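La biblioteca de Kirkley amplía su horario de tarde a partir de enero

Las salas de estudio cerrarán a las nueve y habrá mesas grandes para trabajo en grupo
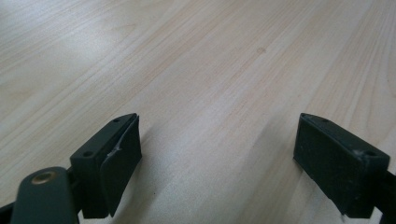
La biblioteca municipal de Kirkley abrirá hasta las nueve de la noche de lunes a viernes a partir de enero, dos horas más que hasta ahora. La medida se aprobó el jueves en el pleno, con el voto favorable de todos los grupos, y se mantendrá al menos hasta el final del curso escolar.

El cambio responde a una petición que los estudiantes del instituto y varios opositores presentaron en primavera. Entonces se quejaban de que la sala de la planta baja se llenaba a media tarde y de que, al salir del trabajo, apenas quedaba tiempo para sentarse a estudiar. El escrito pedía también abrir los domingos por la mañana, algo que por ahora queda descartado.

La directora del centro, Yoon-hee Ban, explicó que la ampliación se cubrirá con una nueva plaza de auxiliar y con un reparto distinto de los turnos. «En época de exámenes teníamos gente esperando en la escalera a que se levantara alguien. Con dos horas más, parte de esa gente vendrá después de cenar», afirmó. La plaza ya está convocada y las solicitudes pueden entregarse en el registro del ayuntamiento.

La planta baja pasará de 29 a 40 puestos de lectura. Para ganar sitio se ha retirado la antigua zona de revistas, que sube a la primera planta junto a la prensa diaria, y se han encargado mesas largas a la carpintería Culletti, que ya había hecho las estanterías infantiles. Los puestos nuevos tendrán enchufe y luz individual. El acceso a internet seguirá siendo gratuito, con el carné de la biblioteca o con un pase de un día.

En la primera planta se habilitarán además dos salas pequeñas para trabajo en grupo, donde se podrá hablar en voz baja. Se reservarán en el mostrador o por teléfono, con un máximo de dos horas por grupo. Las reservas que no se ocupen en 15 minutos quedarán libres para quien las pida.

El préstamo y la devolución de libros, en cambio, mantienen el horario actual —de diez a siete—, y a partir de esa hora solo funcionarán las salas de estudio. Quien quiera devolver un libro más tarde podrá dejarlo en el buzón de la entrada lateral. Los sábados no hay cambios: el edificio abre únicamente por la mañana.

La sala infantil tampoco se ve afectada. El cuentacuentos continúa los miércoles a las seis y el club de lectura juvenil sigue admitiendo inscripciones, con casi 14 participantes por sesión en lo que va de curso. Su coordinador, Tae-yang Yeo, adelantó que el próximo título se elegirá por votación entre los asistentes y que la biblioteca ha comprado varios ejemplares de cada propuesta para que nadie tenga que esperar.

El transporte era otra de las dudas que se plantearon en el pleno. El último autobús hacia el barrio de Dirkonness sale ahora a las ocho y media, antes del nuevo cierre. El concejal de movilidad indicó que se ha pedido a la empresa concesionaria retrasar esa salida, aunque todavía no hay respuesta. La oposición reclamó que el asunto se resuelva antes de enero.

Durante los últimos días de diciembre la planta baja permanecerá cerrada por el traslado de los muebles. Los préstamos que venzan en esas fechas se renovarán de forma automática, sin necesidad de llamar.

Comentarios

marisa_k
Ya era hora. Yo salgo de trabajar a las seis y media y cuando llegaba me quedaban veinte minutos para estudiar.

Lector de Dirkonness
Muy bien lo de las nueve, pero si no mueven el autobús a los de aquí nos da igual. Andando son tres cuartos de hora, y de noche.

Opositora
¿Se sabe si los puestos con enchufe se podrán reservar o es por orden de llegada? En la noticia solo hablan de las salas de grupo.

P. Ferrán
Una pena lo de las revistas. A los mayores nos cuesta subir y el ascensor está averiado cada dos por tres.

Contacto con la redacción | Aviso legal | © Todos los derechos reservados | Volver arriba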